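Istik Board Handling Cell

Bench-top cell for moving bare boards between tray and rack

Maker: Dedden
Product line: Istik
Status: In production, delivery on request

Overview

The Istik cell takes over one small job that most electronics workshops still do by hand: picking boards out of a flat tray and standing them in a slotted rack, or the opposite way. It is made for workshops with short batches and changing board types, where a full conveyor line would be too much and where the people at the bench have better work to do than filling racks.

The cell uses a light arm with a two-finger gripper and a small camera near the gripper. It works on an ordinary table. You keep your own trays and your own racks, as long as the slots are wide enough for the board and the rack does not slide when it is pushed lightly with one hand.

What the gripper does

The fingers close on the two flat faces of the board and hold it upright for the rack. Closing force is set per board type, and the setting is saved together with the board's name. For bare boards and perforated prototyping boards the standard finger pair is enough. For boards that already have components on them please ask us first, as it depends much on where the parts sit and how tall they are.

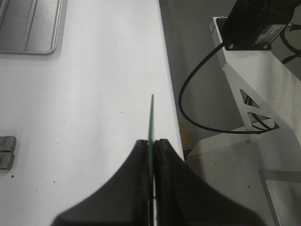

Green board held upright between the standard fingers.

The inner edges of the fingers are the wearing part. They should be looked at every month and replaced as a pair, never one alone. Changing them takes two screws per finger and a hex key, which is delivered with the cell. After changing, run the closing check from the menu before you load a tray.

Picking from a tray

Boards do not need to lie straight. The camera finds the outline and the arm turns the gripper to match it. In the beginning we asked our customers to put every board square to the tray wall, and the operators told us quite soon that this took as long as racking the boards themselves. The present version accepts a board at any angle, provided that it lies flat and no other board covers it.

Metal trays can be used. If your tray is very shiny, set the exposure once under the light you really work with, and do it again when the lamps over the bench are changed. Dark trays need no special setting. 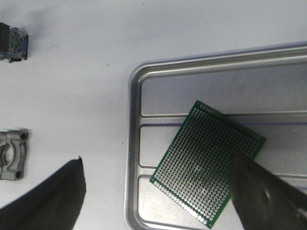 Perforated board lying at an angle in a ribbed metal tray, gripper fingers open.

Other parts may stay on the table, but keep them out of the travel area which you draw on the screen during setup. The arm moves inside this area only. Anything you place inside it later must be added to the drawing, also if it is there for just a few minutes.

What changes for the people at the bench

We get more questions on this point than on the gripper, so we answer it on the product page.

At Andance, a contract workshop which has used the cell since January, racking was before divided between everybody on the shift. Each person stopped their own work, filled a rack, and came back to it. Now one operator looks after the cell together with inspection. The work of this person has become different: less handling, more deciding. When the camera is not sure of a board, the arm waits and the operator either turns the board by hand or takes it out. In the first weeks this felt slower to the team than doing it themselves, and for batches under 22 boards they still rack by hand. We think this is correct, and we tell the same to new customers.

Two things were asked for by the operators and are now part of every delivery. The first is a pause that keeps the grip, so a board is not dropped when someone stops the arm to reach over the table. The second is a plain list at the end of the shift that shows which boards were refused and why. Before, they had to search for it in the log.

There is one thing we could not solve. The person at the cell has to stay near it, and some people do not like this kind of waiting. Andance changes the operator at the lunch break. Another customer, Shirazi, gives the cell to the person who prepares the kits, because the two benches are side by side. Please discuss this with your team before you order, and not only with the planning department.

Delivered with the cell

Arm with camera and two-finger gripper
Standard finger pair, and one spare pair
Controller with screen
Mounting bracket for the table edge
Cable set
Hex key and setup card
Half a day of training at your place, for up to four people

Trays, racks and the table are not included.

Practical data

Saved board types: up to 172
Arm supply: single phase, normal wall outlet
Setup for a new board type: by the operator, no programming
Spare finger pair, order number: 871

Before you order

Send us two boards of each type and, if possible, one of your racks. We try them here and return them with a short report. If a board is not suitable we will write so. Boards with very soft coating and boards that are visibly bent are the usual cases.

Clean the table before the first setup, and mark with tape where the rack and the tray should stand. The tape is a simple thing but it saves time each morning - the operator can see directly if the rack was moved.

From the bench: notes on rack loading

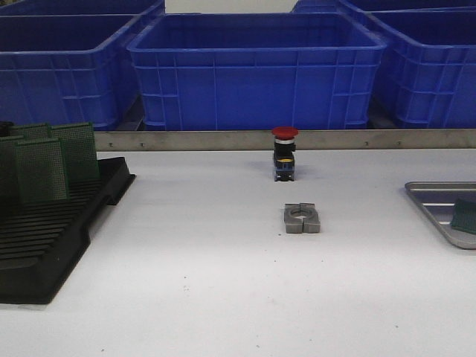 Text: Shigeru Sekiguchi, application support, Dedden

I visit most new cells in their first month, and the rack is nearly always where I spend the time. The tray is easy. The rack has to be taught, and people like to teach it from the first slot only. Please teach the first slot and the last one. A rack that stands a little turned on the table will look right at one end and be wrong at the other.

A black plastic slotted rack like the one here is fine. Boards may lean slightly in the slots, and the arm allows for it, but the lean should go the same way for all of them. If you fill part of the rack by hand and the rest with the cell, tell the cell which slots are taken. It does not look for this by itself at the start of a batch.

I also ask every team to talk over who may change the closing force. In some workshops it is everybody, in others only the shift leader. Both can work. What does not work is when the afternoon shift changes it and the morning shift finds it out from a marked board. Write the change on the setup card, with your initials.

If you have a rack that gives you trouble, send me its slot width and depth and a sample board, and I will try it on our own table before my next visit.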